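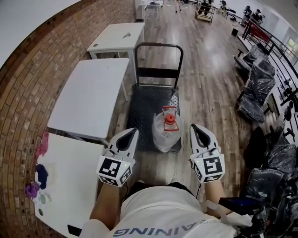 The platform truck with a water bottle on it, tables along the brick wall.

Subject: Re: [plilley-tenants] Water bottles, the truck, and the long tables

Replying to the whole list as three of you wrote to me separately with the same question, and I am too lazy to type the answer three times.

Yes, the black truck is staying. It is the flat one with the holes in the deck and the upright handle, and it lives in the long room on our floor, beside the white tables. Anyone in Plilley Works may take it provided it comes back the same day. The last one went down to Zendik to help with "a couple of boxes" and has since, I gather, become a plant stand.

On the water. The big bottles come from Dimitriou in clear plastic bags with a red carrying handle, and every month some optimist decides that the handle means they can be carried. They can, as far as the second landing. After that you are a person sitting on a stair with a large bottle in your lap, reconsidering. Put it on the truck and use the goods lift. One bottle goes near the front of the deck and stands up perfectly well if you start off slowly. With two, lay a folded cloth between them, and with three please make two trips, whatever you used to do at your last place.
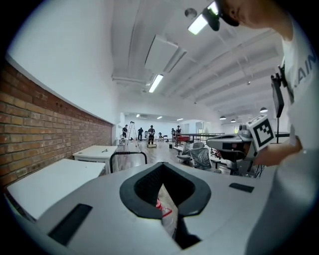

Wrappers next. A full bottle keeps its bag on until it is wanted, and then the bag goes in the soft plastics sack by the sink. So does anything else thin and crinkly that you have finished with. I took that sack down last month and found in it half a sandwich, a phone charger and a very nice teaspoon. The charger is on my desk. The teaspoon I have kept as a handling fee.

To answer the points below in order:

> Could someone tell me what the rule is on the tables by the
> brick wall? We were hoping to use them for sorting the Skostetti
> samples in December but there always seem to be cloths on the
> end one. Also, is there a budget for a proper trolley? I priced
> one at 900 and was told the kitty would never stand it. And who
> is supposed to fold the cloths?
>
> (Unit 6)

The rule on the tables is that there isn't one, which has worked up to now by everybody being slightly afraid of everybody else. Have the middle one for your samples. It gets the least use and you can reach both sides of it. Leave the far one if you can, as people put tools down there and come back for them days later with great confidence.

The cloths belong on the near table. The purple, the navy and the pink one (magenta, I was corrected) are all for wiping tables and for nothing else. Floors get the grey mop. If you use a cloth, rinse it and spread it out to dry. The answer to who folds them is whoever is standing there complaining that they aren't folded.

On money: the kitty stood at 2973 in the spring and stands at 2804 now, the difference being mostly tea. So it would stand a trolley at 900, but I can't see what yours does that the truck doesn't, apart from being new. If it has a brake I am prepared to be talked round. Send me the page from the catalogue and I will put it up by the lift for people to write rude things on.

One more thing while I have you. The floor in there is shiny and marks if you drag a table leg across it. Lift, please, with somebody on each end. The marks by the far end were there when we moved in and I have the inventory to prove it.

Next delivery is at ten in the morning, so somebody keep the lift free from quarter to. I did the last two.

Unit 4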